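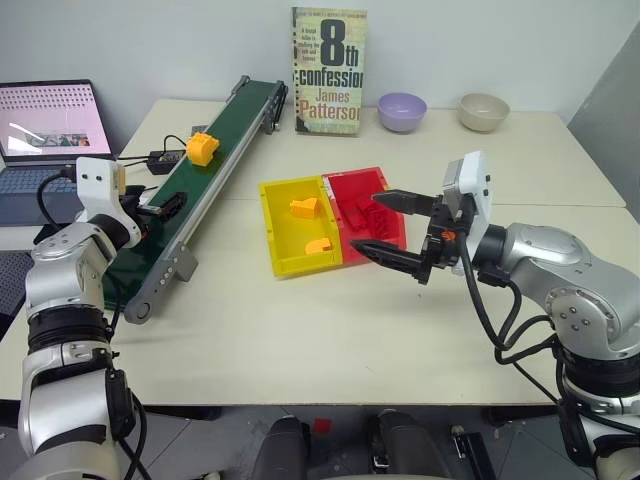
Shih-chieh Lau has been asked when robots will do the washing-up so many times that he now answers before people finish the question. "Not this Christmas," he says, and laughs, and then talks for most of an hour about why he is more hopeful than he has ever been.

Lau runs the handling group at Tonarmont, where two-armed machines are being taught to do the sort of dull jobs that fill a day in a stockroom or a kitchen. Sorting parts by colour is one of them. It sounds like a game for toddlers, and he is quite happy with the comparison.

"A red block goes in the red tray, a yellow block goes in the yellow tray. My niece could do that before she could talk properly. But try it with a red block that is already lying in a red tray! To a camera the edge more or less melts away. You and I don't even notice there is anything to solve."

He came to the work from packaging lines, where every carton arrives at the same spot facing the same way. Those machines are fast and they have been good for decades. What excites him now is everything that doesn't arrive neatly.

"On the old lines, if a box was turned a little, you stopped and called someone. Now the arm has a look and tries a different grip. The first time I saw one miss, back off and come in from the other side, I went and fetched people from the corridor."

So can they do chores yet? Some, he says, slowly, and with a person within reach. Picking hard plastic pieces off a belt is going well. Bowls are all right as long as they aren't stacked. Cloth is still a misery. In May the group spent 2 weeks on tea towels and he would rather not give me the score.

Darcy Campbell, who joined us halfway through with a sandwich, is the one who decides whether a job counts as done. She used to manage a shop floor in Haworth and has firm views on this.

"They'd show me a clip and say, look, it's worked. And I'd say, lovely, now do it 40 times and let me move things about in between," she says. "That's a morning in a shop. Somebody leaves a book on the bench, the light changes, the parts come down the belt upside down. If I have to tidy up before the robot can tidy up, I've got two jobs."

Lau admits that her 40 runs annoyed everybody at first. He now thinks it was the best thing to happen to the group. They stopped polishing one perfect go and started looking hard at the bad ones. Most of the trouble is in the fingers, he says — a gripper with two jaws can pinch, and that is nearly all it can do. You would be surprised how far pinching gets you. You would also be surprised by lids.

I asked Campbell whether she would have had one on her old shop floor. She thought about it for longer than I expected.

"For sorting returns, at night, yes, I think I would. Nobody likes returns. For anything near customers, no, not yet. Ask me again in three years."

And at home? Lau has no robot at home apart from a vacuum cleaner that gets stuck under the same chair. He would like something to unload the dishwasher, and he reckons the plates will come first, then mugs, with cutlery a long way behind.

"People think I'll be disappointed if it's slow," he says. "I don't mind slow! I'm asleep for eight hours. It can take all night over the plates if it likes."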